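How a Robot Arm Learns from Examples

You probably learned to tie your shoes by watching someone else do it, and then trying it yourself many times. Some robots learn in a similar way. They are given a lot of examples, and a computer program looks for what the examples have in common.

In the past, most robots were told exactly what to do. A person wrote a list of steps: move left, move down, stop. That works well if everything is always in the same place. A robot in a car factory can follow the same steps all day. But if you moved the car a little to one side, the robot would still go to the old spot.

A learning robot needs to handle changes like that. To get ready, it needs practice examples, and somebody has to make them.

Who makes the examples?

At the Idenach workshop, Caroline Bakilana and Ambros Ruchti make examples for a robot arm they call Akow. The arm's job is to push colored blocks around on a wooden board. It has no fingers. At the end of the arm is a smooth, straight rod, and the arm can slide a block by pressing the rod against its side.

Caroline steers the arm with a small hand control. Before she starts, Ambros reads out a task, such as "push the yellow heart to the green star." Caroline moves the arm until the job is done. While she works, the computer saves two kinds of information: the pictures from a camera, and the position of the arm at each moment. The words of the task are saved too.

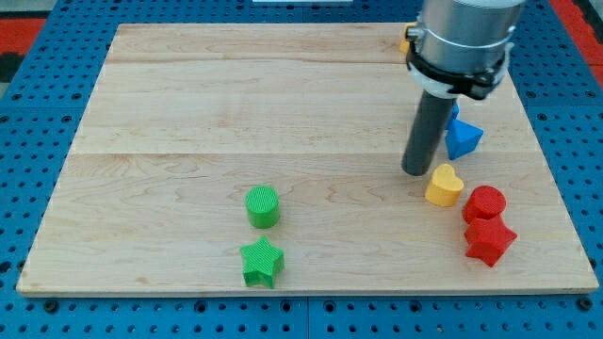
The rod close to the yellow heart, with red and green blocks on the same board.

One task from start to finish is called an episode. An episode might last less than a minute. Caroline and Ambros record 100 episodes on a busy day, and they take turns so that their hands and eyes can rest.

Why so many?

Think about the task with the heart and the star. If the heart always started in the same place, the program could learn just one path and repeat it. So Ambros moves the blocks to new places between episodes. Sometimes they are spread out. Sometimes they are close together, and the arm has to go around one block to reach another.

The tasks change too. The team has a list of 48 sentences. Some name a color and a shape, like "red star." That matters when there are stars in more than one color – the word "star" alone would not be enough to tell you which one to push.

What about mistakes?

Pushing with a rod is harder than it sounds. If you push a block in the middle of one side, it mostly goes straight. If you push near a corner, it turns. You can try this at home with a pencil and an eraser.

When a block turns the wrong way, Caroline brings the rod around to the other side and pushes it back. Those episodes are kept. They show the program what to do when a push goes wrong. An episode is thrown out if the camera stopped working, or if the task that was read out does not match what was done. Last February, 13 episodes had to be recorded again for that second reason.

What happens next?

The saved episodes are used to train the program. It looks at a camera picture and a task, and guesses how the arm should move. Then its guess is compared with what Caroline did. If the guess is far off, the program is changed a tiny bit. This is repeated a great many times.

After that, the arm gets a turn without anyone steering. Ambros sets out the blocks, types in a task and watches. He writes down which tasks the arm finished and which ones it did not. If it often has trouble with one kind of task, he and Caroline record more episodes of that kind.

Words to know

Episode – one recorded try at a task, from start to finish.
Data – information that is saved so it can be used later.
Train – to change a program little by little using examples.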